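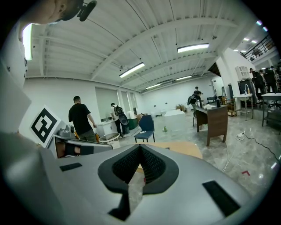

Photo: Digby Tapsell

Home News Business Jobs Letters

Savcombe workshops sign up to hand-held gripper code

A code of practice for people working with hand-held grippers comes into force in Savcombe on Mon 1 November.

The code was drawn up over the summer by Acharya, the training firm, and covers 14 workplaces in the town. It runs to six pages and is voluntary, though firms that sign have agreed to a yearly check.

Much of it deals with ordinary housekeeping. Cables must be routed away from walkways or taped down. Floor marks showing where an operator should stand have to be replaced when they lift. Soft jaw pads are to be looked over before each shift and changed if the surface is torn.

Operators may work for no more than two hours before a break. Anyone crossing a room while a gripper is in use must be told beforehand if it is recording, and signs have to be put up at every entrance.

Marker cards, which are used to work out the position of a tool, must be kept flat and clean. A bent card has to be thrown away.

An early draft issued in August asked for a fixed barrier round every work table. That was dropped after nine firms objected that their rooms were shared with office staff. The final text asks for a clear space on all sides of the table instead.

Prirkberg, which makes fixtures at its Wastska Road site, has signed. The company said it would need to move its sockets.

Copies are available from the Acharya office.

Comments

millrace_jo: Two hours is still long with one of those on your wrist. We swap after one.

Petherick: Does the yearly check cost anything? Article doesn't say.

D. from the hill: Glad the barriers went. We would have lost half our floor.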